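Workshop notebook, December
Bench top and the whisk

Started a little after nine with a mug of tea and good intentions. The plan was to go over the utensils for the Arlow order and decide which handles want oil before they go back in the drawer, and of course I ended up spending half the morning thinking about the bench instead. It always goes that way in the winter, when the light comes in low and you see every mark.

The whisk first. I am fonder of it than I have any right to be. Straight honest grain, a little darker swirl like a knot low down on the handle, and KITCHEN TOOL cut into the wood along its length, in case anyone should mistake it for garden equipment. Audrey-Anne MacDonald thinks the lettering ought to be deeper on the next lot, and I half agree with her, but I like how quietly it sits in the wood. We are asking Robichaud for 1,000 handles in the new year, so it is worth settling before then. I wrote to them asking for a sample with each depth and will put both next to this one when they come.

Oil: one thin coat, rubbed in with the old flannel, left until after lunch, then wiped. Keep it off the white collar, please — the cloth carries more than you think, and it creeps down toward the metal if you tip the handle the wrong way. I did the spoons the same way last month and was very pleased with them.

Then the white top. It has earned its smudges and scuffs, poor thing, and the pencil grid is still there if faint. I would like to keep the grid, as Océane Kennedy and I both lay things out by it, so nothing abrasive on the board. Warm water and a soft cloth, working between the lines, and the pale wood edging done separately with the barely damp cloth. The white stand can stay on the table for now; move it by the base when you wipe under it.

Whisk handle, and the bench top with the stand:
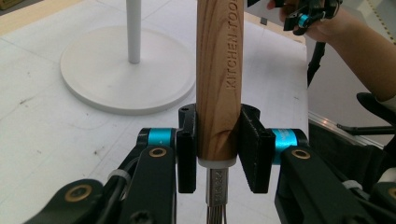
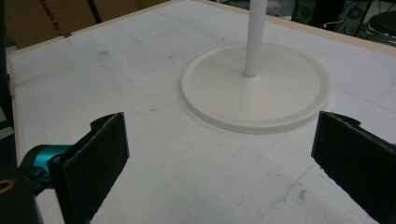 Left for after lunch

Wipe down the oiled handles and look at the grain again by the window.
Try the soft eraser on the streaky scuff before using any water on it.
Go over the fainter grid lines with the hard pencil and the long rule.
Ask Océane whether the Prelance box of 400 tags is hers or mine.
More flannel.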